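Frequently asked questions about campaign donations and the Undamer register

These questions come up most often from people in Cerkmont who have given money to a local campaign, are thinking of doing so, or have been asked to. The answers cover elections to the Cerkmont town assembly and any local ballot held on the same day. They do not cover national elections, which have their own rules.

What is the Undamer register?

Undamer is the public list of donations and loans made to candidates, parties and campaign groups in Cerkmont. It also lists payments made by third parties on a candidate's behalf, such as legal fees, travel or the hire of a hall. Anyone can search it without signing in.

Who has to report a donation?

The person or group receiving it. Donors don't have to file anything themselves, but they do have to give their correct name and home address when asked. If you give on behalf of someone else, you must say so at the time and name that person. Giving money under another person's name is an offence for both of you.

How much can I give before my name is published?

The threshold is 687 in the local currency, counted across the whole campaign period and not per payment. If you make several smaller gifts to the same campaign and together they pass that figure, all of them are published. Gifts below the threshold are reported as a single total with no names attached.

Does a gift in kind count?

Yes. Printing, office space, the loan of a van, a sound system and free advertising all count at the price the campaign would normally have had to pay. Your own unpaid time doesn't count. If your employer pays your wages while you work for a campaign, the wages count as a gift from your employer. 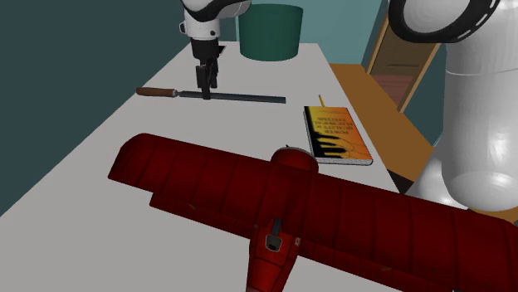 What if I lend something and get it back?

The loan is valued at the normal hire cost for the period it was used. If there's no obvious hire price, the campaign should get a quote from a local firm and keep it with its records. Items lent for less than one day don't need to be reported.

Can a campaign pay someone to make a public statement?

A campaign may pay for ordinary work such as writing, filming or speaking at an event, and the payment has to be reported like any other spending. It may not pay, or arrange for someone else to pay, a person to make an allegation about another candidate. This applies whether the allegation is true or not. Repaying a speaker's train fare or overnight stay is allowed if there are receipts and the amount is reasonable.

Are legal fees treated as a donation?

They are if they are paid by someone other than the candidate and the case is connected with the election. A lawyer who works for free on such a case is making a gift in kind, to be entered at the lawyer's usual rate. Advice on how to fill in the register forms is exempt.

How soon do donations appear?

Campaigns have 10 days from receiving a donation to report it. In the last month before polling day this drops to 3 days. Entries normally appear on the register the morning after they are reported, by 9 am. If you gave money recently and can't find it, wait until the reporting period has passed before getting in touch.

Can companies give?

A company can give if it is registered in Cerkmont or the Piltis district and has traded for at least a year. The register shows the company's name and the name of whoever controls it. Companies holding a current contract with the assembly can't give at all, and neither can their directors during the life of the contract.

Can I give anonymously?

Only in small amounts, such as coins in a collection tin. Any single anonymous gift above the value of 4 must be handed over to the elections office, which passes it to the general fund. Campaigns aren't allowed to keep it while they try to trace the donor.

What about online fundraising pages?

Each person who gives through a page is treated as a separate donor. The campaign has to be able to get their names and addresses from the site. If the site won't supply them, the gifts are anonymous and the limit above applies. Fees taken by the site are recorded as campaign spending, and the donation is entered at the full amount before fees. 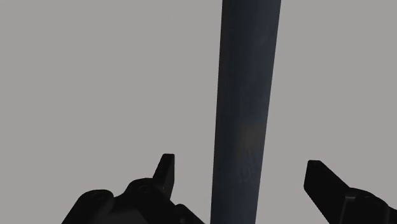
What happens if a campaign reports late?

The first late report brings a written warning, which is published next to the entry. A second brings a fixed penalty. If a late report concerns a donation above the publication threshold and polling day has already passed, the matter goes to the standards panel, which can order the campaign to pay back the full sum.

I think an entry is wrong. What should I do?

Contact the campaign first if it is a spelling mistake or an old address. For anything else, use the correction form on the register and attach whatever shows the right details. A bank statement is fine, and you can black out the other lines. The entry will be marked as under query until it is settled. Almost all queries are closed within a month.

How do I make a complaint?

Complaints about a candidate or campaign go to the standards panel in writing. Say what you think happened and when, and include copies of any messages or receipts. Keep the originals. The panel won't look into a complaint made without a name, but it will keep your name from the campaign if you ask and give a reason.

Is there a limit on how long the panel can go back?

It can look at any donation made since the previous election. Older matters are only reopened where there is evidence that a report was knowingly false.

What is the Jatoi rule?

This is the local name for the rule that a campaign group has to say who is funding it on everything it prints or posts online. It covers leaflets, posters, paid videos and text messages. The notice must be large enough to read without difficulty, and on a video it must stay on screen throughout. Home-made window posters are exempt.

Does the rule apply to my own social media posts?

No, unless somebody is paying you to post or you are paying to have the post shown to more people. In either case the notice is required.

Where can I see records from earlier elections?

Records before the current register are held on paper at the elections office in Cerkmont. You can view them on any working day between 10 am and 3 pm. Copies are charged by the page. Residents of Piltis can ask for copies to be sent to their own district office, which usually takes about a week.

Can I get the register in large print?

Yes. Ask at the counter or by post. The large print edition is updated each September, and again before an election.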